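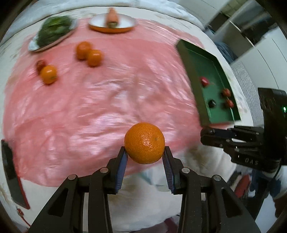
I have been told, by people who love me, that I am the sort of person who lets a tangerine go hard at the bottom of the bowl. It's fair. For years I bought fruit the way other people buy gym memberships, and every other week a good part of it went into the food caddy with a bit of blue fur on.

So this June I decided to sort it out, and the way I did it was to get every last piece of fruit and veg out of the kitchen and look at it all together. I mean everything. The stuff in the fridge drawer, the stuff in the bowl, the onion that had rolled behind the toaster and started growing its own hair.

The idea came from Romana Matoušek, who lived upstairs from me when I was first renting and who fed me more often than I deserved. She calls it the turning out. You spread a sheet of plastic over whatever flat surface you've got, tip the lot on to it and go through it piece by piece, picking each thing up and turning it over before it's allowed back. Romana does hers on the kitchen table. Our kitchen worktop is the width of a tea tray, so I've been known to do it on a bed, which my mother must never find out about. Do use proper thick plastic if you try this! I started with a bin bag slit down the side and had a very unhappy duvet cover.

What surprised me was how much I'd been judging by the side that happened to be facing up. Tangerines are terrible for this. A little dark mark on the peel usually means nothing at all, it's only the skin, and I must have thrown out dozens of perfectly sweet ones over a freckle. What you want is weight. A good one feels heavy for its size and the peel has a bit of give without being puffy. If it's gone light and papery, it'll be all pith and disappointment inside. And if it's soft in just one place, with a damp patch, out it goes before it takes its neighbours with it (I keep mine apart from each other now, or at least I start the week that way).

Apples are a different sort of problem, because an apple doesn't so much go off as get old.

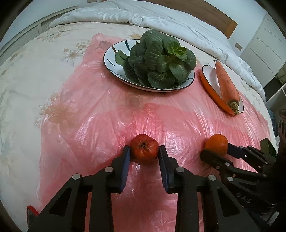

The skin wrinkles, the crunch goes, and you put it back and reach for a firmer one, and then a week later you do the same again. Wrinkly apples are fine! They're only short of water. As long as there's no bruise going brown and squashy underneath, and it smells of apple and not of cider, it'll cook beautifully. Mine get chopped with the skin on, then go in a pan with a knob of butter and a spoonful of sugar until they slump. Thirty minutes on a low heat, lid on, and you've got something to put on porridge for days.

Greens were my real downfall, though. I used to leave bok choy in its bag, where it sweated itself to slime. Aoi Ichikawa, who runs the Saturday-style cookery mornings at Lito, the café at the end of our road, put me right on that. Take it out of the bag, she said, wrap it in a dry tea towel and stand it up in the fridge door like a bunch of flowers. Don't wash it until you want it. If the outer leaves have flopped, pull those off for soup and keep the heart for frying. I've had one last 7 days like that and it still squeaked when I cut it.

Carrots like the cold and hate their own tops, which go on drinking from the root after you've brought them home. Twist the leaves off straight away. A bendy carrot can be rescued in a jug of cold water overnight, and if it's still bendy in the morning, grate it.

Then comes my favourite part, which is plates. I put everything that needs eating soon on a plate of its own, out where I'll see it. It sounds daft, but a carrot on a plate looks like dinner and a carrot in a drawer looks like a chore. I don't bother with matching ones either. Odd saucers, the dish with the chip, anything clean will do.

The whole business takes me half an hour, with the radio on and a cup of tea going cold next to me. I've been keeping the receipts in an old biscuit tin, and my fruit and veg shopping has dropped by roughly a third. Romana wasn't impressed when I rang to tell her. She wanted to know what I'd done about the onion.

I planted it. It's on the windowsill and it's doing very well.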